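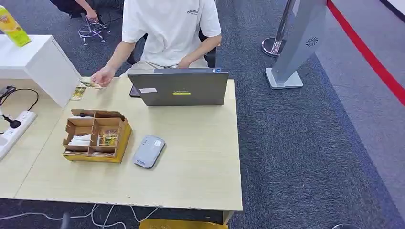

Cardboard Divider Boxes: Frequently Asked Questions

Last updated June 2025

On this page we collected the questions which customers of Zolley write to us most often about our divider boxes for the desk. If your question is missing, please use the contact form and we will add it.

What is a divider box?

It is an open box of corrugated cardboard with crossed partitions inside. The standard model, Sarmont, has four compartments. The larger model, Jornden, has more compartments and is meant for a shelf or a packing table. Both are delivered flat.

Do I need tools or glue to put it together?

No. Fold the outer box first and press the corners well. Then slide the two partitions into each other at the slots and lower the cross into the box. It takes about 5 minutes the first time. If the partition does not go down completely, please take it out and check that both slots are facing each other. Do not push with force, the cardboard can bend at the slot and then it will stay weak there.

What can I keep in it?

Small and light things which normally lie all over the desk. Customers tell us they use it for wrapped straws, paper napkins, small packets, clips, screws, spare keys and charging adapters. One compartment for one kind of thing is the easiest rule. We also recommend to leave one compartment free for the things that arrive during the day and do not have a place yet.

Can I put metal parts inside?

Yes, if they are small. Please keep the weight under 400 grams for each compartment. The partitions are not glued to the bottom, so very small parts can travel under them when you carry the box. A piece of thick paper on the bottom of the compartment helps against this.

Is it suitable for food?

Only for food which is closed in its own package, for example sauce packets or wrapped sweets. The cardboard is not treated for direct contact with food. If something leaks, the stain will not come out, and we advise to change the partition.

Where on the desk should it stand?

If you work with a laptop, put the box to the side and a little in front of the lid, so that the screen can open fully and your elbow has space. A person on the opposite side of the table can then reach it also. In shared offices this is the most practical position, in our experience. 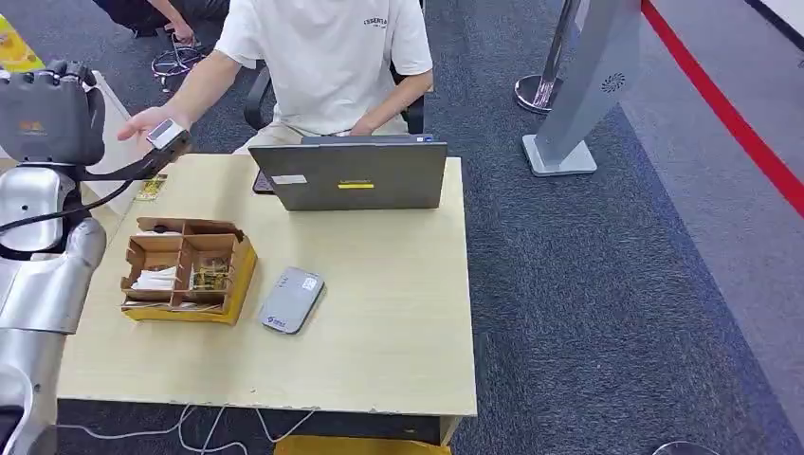 Can I buy the partitions separately?

Yes. Partitions for Sarmont are sold in packs of 22 pieces. Partitions for Jornden are sold one by one. Please note that boxes bought before last December have a slightly wider slot, and you need to write "old slot" in the comment field of your order.

How do I clean the box?

With a dry brush or a dry cloth. Please do not use water or wet wipes. For crumbs in the corners, take out the partitions, turn the box over and tap on the bottom.

Can I write on it?

A pencil or a felt pen works well on the brown cardboard. On the colored outer side some pens do not dry completely, so a paper label is better there. The Charpentier label set, which we sell also, has the right width for the edge of a partition.

My box arrived with a crushed corner. What should I do?

Send us a photo within 14 days and your order number.
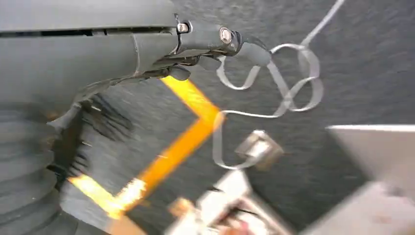

We will send a new outer box without cost. You can keep the partitions from the first delivery, and the damaged part can go to paper recycling.

Do you give a discount for offices and schools?

For larger quantities we prepare a separate offer. Please write how many boxes you need, which model and the delivery address. The biggest order we had until now was 2,202 boxes, so do not worry that your number is too high. It only means that the delivery takes longer, and we will tell you the date before you pay.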